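Unit 8: Grasping soft goods
Skutbridge course, lab handout, September

Read the Ostermann notes on four-bar linkages first. Work in pairs. Log every attempt, including misses.
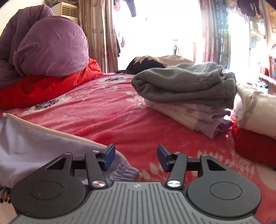
Approach height is set before the jaws close. Come in with the pads fully open and parallel to the target edge. A cuff is a poor first target: gathered elastic, like that on the pale garment beside the left arm, bunches under the pad and hides the hem. Start from the flat part.

Cycle time is limited to 2000 ms — 700 ms of that is closing.

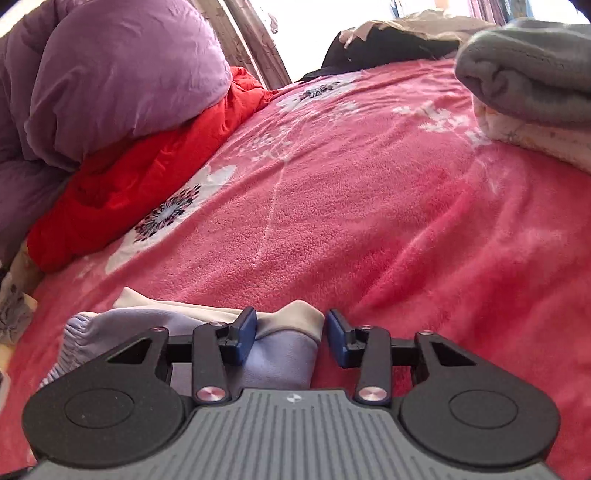
Edge selection carries most of the grade. Trim is usually stiffer than the cloth it borders and makes a better reference line. The cream band between the blue pads curls up in a soft fold, and a fold of that kind should be labeled "raised edge" in the log, with the cuff labeled separately.

Logs go to Kavitha Unnithan. Groups of 2 only.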